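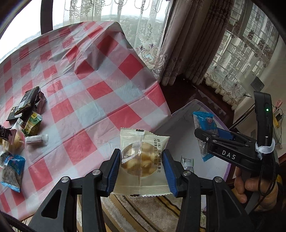 From: Svend Gunnlaugsson
To: packaged-foods list
Subject: Re: Storage room labels and the July order
Sent: 9:14 am

Marit wrote:

> Can someone tell me where we landed on date labels? I have the old sheet
> that says to mark everything with the day it came in, and a newer one that
> says to copy the best-by date from the case. They don't agree, and the
> people on the evening shift are doing both. Also, is Hedegaard still
> delivering to the side door? I waited out front for 20 minutes last time
> and then found the pallet around the corner.
>
> One more thing. A box of small pastries had no date on the outside at all.
> I put it on the top shelf and left it there.

Marit,

The newer sheet is the right one. Copy the best-by date from the case onto the white label, big enough to read from the aisle, and put the label on the short side of the box. The day it came in goes in the log and nowhere else. I took the old sheet down from the inside of the door last month, but there may be another copy in the blue folder. If you find it, throw it out.

When a case has no date, open it and look at the single packets. Most of them carry a date somewhere, often on the back near the seam or stamped into the end seal, where it is hard to read unless you tilt it. Use the earliest one you find. If a few packets from the same case have different dates, the whole case gets the earliest. If you can't find a date on any of them, write "no date" and the month on the label and put the case on the bottom left shelf. I go through that shelf whenever I'm in and write to the supplier. Please don't guess. We had a case of crackers last winter that someone had labeled from memory, and they were off by most of a year.

Day and month order is a problem too. Some imports put the year first, some put the day first. If both numbers are 12 or under and the year doesn't help, leave a question mark on the label and I'll check it.

Hedegaard does still deliver to the side door. They changed over when the street work began and have told me they would like to keep it that way, because the driver can get the lift gate down flat there. The bell on that side is weak. I've asked them to call the storage room phone when they pull in, and the regular driver does. The substitute doesn't. If they are late, walk around and look before you call the office.

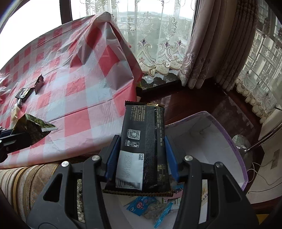 On the July order, the total came to 2,711 units, counting single packets and not cases. That is more than we have room for if it all arrives at once, so I have split it. Grundach will send theirs first, mostly crackers and rice cakes. Produsix follows with the sweet items. I asked Noresura for a quote on the dried fruit and they came back with a minimum of 1,000 units, which we can't use before it goes stale, so I turned it down. If another group on this list wants to share an order, write to me and I'll ask again. I would need to know the number you can take and whether you can pick it up yourselves.

Shelves, for when the first part comes in: heavy cases go at the bottom, as before. Rice cakes go on top, since they crush. Sweet items should be on the wall away from the water heater. We lost some chocolate-coated wafers there last summer — they were safe to eat but nobody wanted them, and I don't blame them. The thermometer on that wall reads a little high, so go by the one next to the light switch.

Stock goes in from the back and comes out from the front. I know everyone has heard this. I still found nine boxes of oat bars behind a newer lot when I last went through, and they all had to go out the same week.

About ingredients: two people have asked whether we should be sorting by allergen. I don't think we have the space for it. What I would like to do is keep nuts and sesame on their own shelf, with lids on any open bins, and leave the rest as it is. For packets with no English on them, the importer is supposed to add a sticker with the ingredients. If the sticker is missing, set the case aside with the undated ones. I'm open to a better idea on this if someone has run a bigger storage room than ours.

The tape gun is broken again. I'll bring mine from home until the new one comes.

Svend

--
You are getting this because you are subscribed to the packaged-foods list.
To leave the list, send a blank message with "unsubscribe" in the subject line.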